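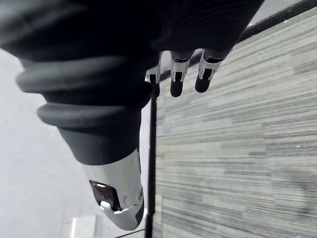
Floor and wall finishes for a shared student workroom
Project report, Interior Materials 2
Submitted 1/5/23

1. What we were asked to do

Pick a floor and a wall finish for one workroom, test them, write up. Budget was 600 dollars for samples and paint. We spent almost 500, most of it on flooring.

2. Floor

Two options on the shortlist. Geketti plain gray sheet, and Skaranora striped gray tile. Group was split at first. Plain looks cleaner in the catalog but shows every scuff, and chair legs left marks on our sample after one afternoon of dragging. The striped one hid them much better. Stripes also give you something to line the tables up with, which we had not thought of.

Problem with stripes – direction matters. Run them across a narrow room and it looks wider, run them lengthwise and it turns into a corridor. We taped both out on the studio floor and went with across. Cutting waste was higher then we planned, 12 tiles lost to bad edges.

3. Walls

Pale, that was decided early. The room gets little daylight in the afternoon. Tried 8 paint chips from Mendes, all off-whites. Half of them went yellow under the ceiling lights, one looked pink. Final choice is a matt pale tone, no pattern, so the floor can do the work.

Matt marks easily. We rubbed the sample board with a damp cloth and got a shiny patch. Satin would clean better but reflects the lamps. No perfect answer, we stayed with matt and suggest a chair rail from Jorno at table height.

4. Where floor meets wall

Weakest part of the project. Skirting was left to the last week. White skirting disappears against the wall, dark gray one makes a hard line but hides mop dirt. Drawings show dark. Corner detail is missing from sheet 3, will be added.

5. What we would change

Order samples earlier, the tile took ages to arive. Test paint on a bigger board. Look at everything under the real lights before voting on it. Noise of chairs on tile not tested at all, should be done in July when the room is free.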